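Home | Local | Business | Weekend | Contact

Vilton gets its key counter back

If you've been driving out to Estier every time you need a house key copied, I have good news for you. Trindow Lock & Key opens on Friday at 8 in the morning, in the old shoe repair place next to the bakery, and I got to poke my head in while they were still putting up the pegboard.

The owner is Wyn Mostyn, and if the name rings a bell it's probably from the hardware store, where Wyn cut keys at the back counter until it closed in May. I must have stood at that counter a dozen times (I lose keys, it's a problem) and I was so happy to see the same stool had made the move!

The shop will do house keys, mailbox keys, padlocks and rekeying while you wait. Car keys are coming later in the summer - the machine for the chipped ones is on order, and Wyn didn't want to promise a date. There's already a wall of blanks, 168 hooks of them, and a drawer of odd old ones for cabinets and trunks that I could have dug through all afternoon.

House calls are on the list too. If you're locked out inside town limits, Wyn says to expect a wait of about 1080 seconds, then laughed at me while I did the math on my phone. Eighteen minutes, for the rest of you. Calls out toward Kokkonen Road will take longer and cost a bit more, and you'll get the price over the phone before anyone starts the van.

A plain house key is five dollars. Bring the original if you can, and not a copy of a copy like the sad thing I handed over, which took two tries and some filing before it would turn in my back door.
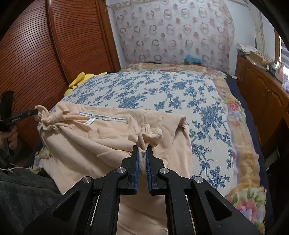
A beige sweatshirt on the bed, its label and care tag showing.

Parking is in the rear, off the alley. The front spots are still marked for the bakery until noon, and yes, they do check.

Recent items
Bakery adds a second morning batch
Estier bridge down to one lane again
Library book drop moves to the side door
Where to get your mower blades sharpened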